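Eigentlich wollte ich nur ein Brett. Also eine schöne, helle Holzunterlage für den Küchentisch, auf der man mit kleinen Sachen hantieren kann, ohne dass sofort alles Richtung Fußboden verschwindet. Gekauft habe ich dann das Legeset von Bondska, mit Brett und einem Beutel bunter Würfelchen aus Kunststoff, und jetzt sitze ich abends davor und schiebe Klötzchen hin und her, während der Tee kalt wird. Soviel zu meinen Plänen für den Februar!

Zum Preis gleich vorweg: 38 Euro habe ich bei Metesham im Laden bezahlt, online stand es für 52 (ja, ich habe zweimal hingeschaut). Für 52 hätte ich es liegen lassen, glaube ich. Für 38 geht das in Ordnung, und wenn man bedenkt, was vergleichbare Sets von Privari kosten, bei denen das Brett fehlt, ist es sogar günstig.

Das Brett zuerst, das ist nämlich das Beste an der ganzen Sache. Die Maserung ist wunderschön, lange, wellige Streifen in Creme und hellem Beige, dazwischen ein paar dunklere, bräunliche Wirbel. Die Oberfläche war von Anfang an glatt, ich musste nirgends nachschleifen, und bisher wackelt und wölbt sich nichts. Meine Freundin Areeba hat es beim ersten Besuch sofort zum Käsebrett erklärt. Kommt nicht in Frage! Geölt ist es laut Anleitung nur ganz dünn, also bitte keine Tomaten darauf.

Die Klötze sind klein, kleiner, als ich es nach dem Karton erwartet hatte. Für Erwachsenenfinger geht das, mit ein bisschen Geduld. Farblich gefallen sie mir sehr, vor allem das Blau, das ist so ein richtig kräftiges, und auf dem hellen Holz leuchtet es förmlich. Das Grün mag ich auch, Nosipho findet es scheußlich, wir sind da verschieden.

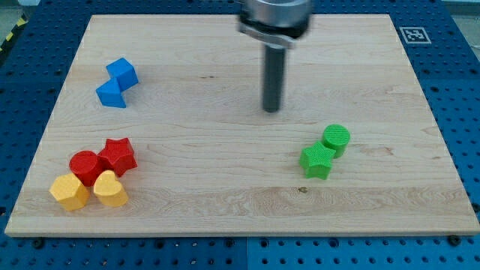 Die beiden blauen über Eck gelegt, so dass sie sich an den Ecken berühren und eine kleine Treppe bilden, das ist mein Lieblingsanfang. Von da aus kann man in alle Richtungen weiterbauen. Vorne links vier Stück dicht beieinander, das ist dagegen etwas für Leute, die es ordentlich haben wollen (ich gehöre an den meisten Tagen nicht dazu). Man merkt bei solchen Grüppchen ziemlich schnell, wie viel der freie Platz dazwischen ausmacht. Packt man alles in die Mitte, sieht es sofort nach Kinderzimmer aus, mit Abstand wird ein kleines Bild daraus.

Was mich stört: das Aufräumen. Der mitgelieferte Stoffbeutel ist so knapp geschnitten, dass ich jedes Mal mit zwei Fingern nachstopfen muss, und die Kordel hat sich schon in der ersten Woche verabschiedet. Ich habe alles in ein altes Marmeladenglas umgefüllt, fertig. Und die Anleitung! Ein dünnes Faltblatt, winzig gedruckt, mit Vorlagen, bei denen ich Gelb und Beige kaum auseinanderhalten konnte. Wer nach Vorlage legen möchte, braucht gutes Licht oder gute Augen, am besten beides.

Ein Wort noch zum Rutschen, danach hat Petronella gefragt. Auf dem Brett selbst bleiben die Klötze brav liegen, solange man nicht mit dem Ärmel drüberwischt. Das Brett dagegen wandert auf meiner lackierten Tischplatte gern ein Stück, Gummifüße hat es keine. Auf einer rauen Unterlage ist das kein Thema, zu Hause habe ich mir mit einem Stück Antirutschmatte aus der Besteckschublade geholfen.

Für kleine Kinder würde ich es nicht kaufen, dafür sind mir die Teile zu winzig. Für Große, die abends etwas mit den Händen machen möchten und keine Lust auf Stricken haben: ja, gern. Von mir gibt es vier von fünf Sternen, der fünfte ist im Stoffbeutel stecken geblieben. Falls jemand weiß, ob man die blauen Klötze einzeln nachbestellen kann, schreibt mir bitte, bei Metesham wusste man es nicht.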